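The Ornine keepsake box is the one I get asked about most, so I finally gave it a page of its own! I make them in the back half of my shop in Pundbridge, mostly from heavy cardboard, and every one gets its own trim.

**Ornine keepsake box, item 2374**

- Inside length: 328 mm
- Board thickness: 2 mm
- Holds up to 400 standard photo prints
- Lid style: hinged along the long side

I started making these after my aunt moved out of her place in Dunside and we found her letters in a grocery bag (a grocery bag!). She deserved better, and so do yours. The board is stiff enough to stack, and I use a slow-drying paste that lets me nudge the paper until the corners sit right.

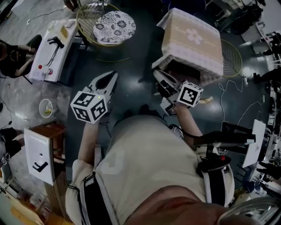 *Cardboard box with a lace-patterned band and a pale pink flower.*

You can pick your own trim when you order. Rami Mansour cuts the paper for me and he's fussier than I am — if a pattern won't line up at the hinge, he'll call and talk you into a different one. Plain colors ship fastest. Anything with a big repeat takes me a week longer.

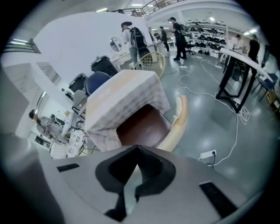

Lining is extra, and I think it's worth it if you're storing fabric or baby clothes. I buy mine from Ahonen in cream or gray, and both are unbleached and undyed on the back. For letters and photos I'd skip it and spend the money on a second box.

Please don't keep one in a damp basement. Cardboard is cardboard, and paste doesn't love moisture either. A closet shelf is great, and a quick pass with a dry brush is all the cleaning it needs.
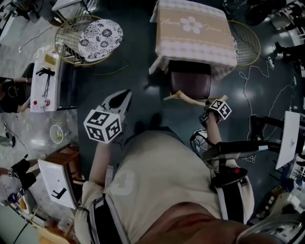 Orders for the holidays close at the end of October, and engraved name tags (Maëlle Gauthier does those by hand) need to be in a week before that. Send me your trim choice, the name for the tag if you want one, and your mailing address.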